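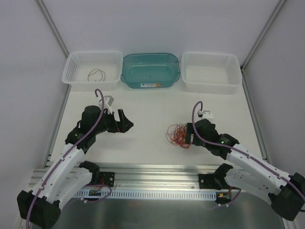

Meinrad Grabner wrote to me that anything molded in one piece is a tub with holes in it, and that I should keep the word "basket" for things somebody has woven. I see his point, and I've put the woven kind first in this entry, but I'm leaving the plastic ones in. Go into any hardware store and ask for a basket and see what they hand you!

Home Household A–Z Kitchen Storage Index

Storage basket

A storage basket is an open-topped container with gaps in its sides, used for keeping things in the house, the shed or the store. The gaps are what separate it from a box or a tub in everyday speech, though plenty of people (my whole family, for a start) call all of them baskets and get along fine.

Older kinds

Baskets were made from whatever bent without snapping: willow, rush, split wood, straw, palm leaf. They rarely last in the ground, so a lot of what we know about very old ones comes from marks they left in clay. I find that wonderful – the basket is gone and you can still see how the strands crossed.

Willow was the usual thing where I grew up. The rods were cut in winter, sorted by length and soaked before weaving. Peeled rods gave you a white basket, and rods boiled with the bark on before peeling gave you that reddish tan color people call buff. The museum in Wistitz has a potato basket of the rough unpeeled kind, with a rim as thick as my wrist, and I was allowed to pick it up in May. It was much lighter than I expected.

Wire baskets came in with cheap drawn wire. They were popular for eggs, laundry and letters on desks, and the coated kind is still common in freezers. When the coating chips, the rust gets in at the corners first.

Plastic baskets

Most plastic baskets are injection molded, usually from polypropylene or polyethylene. Melted plastic is pushed into a steel mold, cools, and comes out as a finished basket, holes and all. The holes save material, let air through and let water out, and they give you somewhere to hook a tag. They also let small things escape, so nobody sensible keeps loose screws in one. Cables, cloths, onions and bath toys are a better fit.

Reisinger, the old household catalog, was selling plastic baskets next to willow ones for years, and my copy has the two on facing pages. The Clilen range was the one my mother bought. Its walls lean outward a little so that empty baskets nest, and the trouble with nesting baskets is getting them apart again (a twist works better than a pull). Reline made straighter ones that fill a shelf better but take up just as much room empty as full. I have 2 of those in the pantry and I would take more if I saw them.

Sizes

There is no general standard for home baskets. Makers tend to give outside measurements, taken at the rim, and the floor is nearly always smaller. Measure your shelf at the front edge too, where there may be a lip. Volume is sometimes given in place of length, and 3000 milliliters sounds like a lot until you try to get a cabbage in.

Care

Willow likes a light wipe and doesn't like a radiator. Plastic can be washed in warm soapy water, with an old toothbrush for the holes. Sunlight makes many plastics brittle, so a basket left on a balcony may crack at the handle after a few summers. Wire should be dried before it goes back in the cupboard.

See also: Crate, Hamper, Trug, Tub

Entry last revised July 2024, with the part on willow colors rewritten.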